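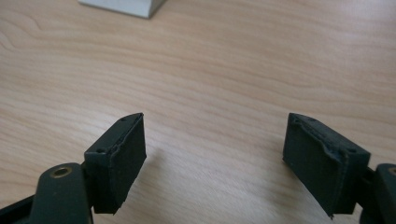 A reader in fourth grade wrote to ask why her town can't just print more money and buy everybody a swimming pool. What a great question! Grown-ups argue over things very close to it all year long, and to answer it we need to find out what a budget is and where a town gets its money in the first place.

So let's visit a town called Brarnar. It has a library, a fire station, a park with a creek running through it, two schools and plenty of potholes. All of those cost money (yes, even the potholes, because somebody has to fill them).

What is a budget?

A budget is a plan for money. One side of the plan says how much is coming in. The other side says how much is going out, and what it's going out for. If you get $10 for raking leaves and you decide to spend four on a comic book and save six, you've made a budget already!

A town's budget works the same way, only the numbers are bigger and a lot more people get a say.

Where the money comes from

Most of Brarnar's money comes from taxes. A tax is money that people and businesses have to pay so the town can do jobs that everyone shares.

There are different kinds. A property tax is paid by people who own houses, stores or land. A sales tax is a little extra added on when you buy something. Say the sales tax is 10 cents on every dollar. If you buy a $3 kite, you hand over $3.30, and the 30 cents goes to the government. You've paid a tax, and you're not even in middle school yet!

Towns also collect fees, which you pay only if you use a certain thing. A family that wants a picnic shelter at Plevgate Park for the afternoon pays a fee. A family that stays home doesn't. Sometimes the state sends money too, often for one special job like fixing a bridge.

Where the money goes

Out it goes again — to firefighters, teachers, library books, snowplows, street lights and clean water. Some of it pays for things you might never think of, like testing the water in the creek or painting the lines on Flendent Road.

Some costs come back every single year, like paying the librarian. Others come once in a long while, like a new fire truck. Towns try to save up for the big ones, just like you might save for a bike. 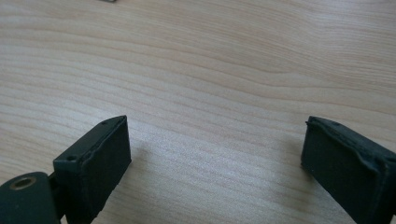 Sometimes the savings aren't enough, and then a town can borrow. It promises to pay the money back over many years, plus a bit extra called interest. A new school might take 30 years to pay off! Kids who haven't been born yet will be sitting in those classrooms before the last payment is made.

Who decides?

In Brarnar, the mayor's office writes the first draft of the budget in February. Then the town council reads it and starts asking questions. Could the library stay open later? Does the park need new swings this year, or can the old ones be fixed?

After that comes my favorite part, the public hearing. Anyone who lives in town can stand up and say what they think, and that includes kids! One spring a whole class from Wanigasekara Elementary came to ask for a crosswalk near their school. They had counted the cars that passed before the morning bell for a whole week, and they got to 1587. The council added the crosswalk to the plan.

At the end the council votes. If more members say yes than no, the budget passes and the town can start spending.

So why not print more?

Back to those swimming pools. First of all, a town isn't allowed to print money. Only the national government can make the dollars we use.

But even a country has to be careful. Imagine everyone in your class suddenly got a thousand extra dollars, and there were still only 14 pizzas for sale in the whole town. Everybody would want one! The pizza shop could raise its prices and still sell every slice. You'd have more money, but you wouldn't have more pizza. When prices go up all over like that, it's called inflation.

Try it yourself

Pretend you're on the council and you have 30 beans to spend. Make piles for schools, roads, the library, parks and the fire station, and put in as many beans as you think each one should get. Now ask someone at home to do the same with their own beans, and compare. Did you pick the same piles? If you didn't, try to agree on one plan together — and remember, you can't add any beans!

Last updated: February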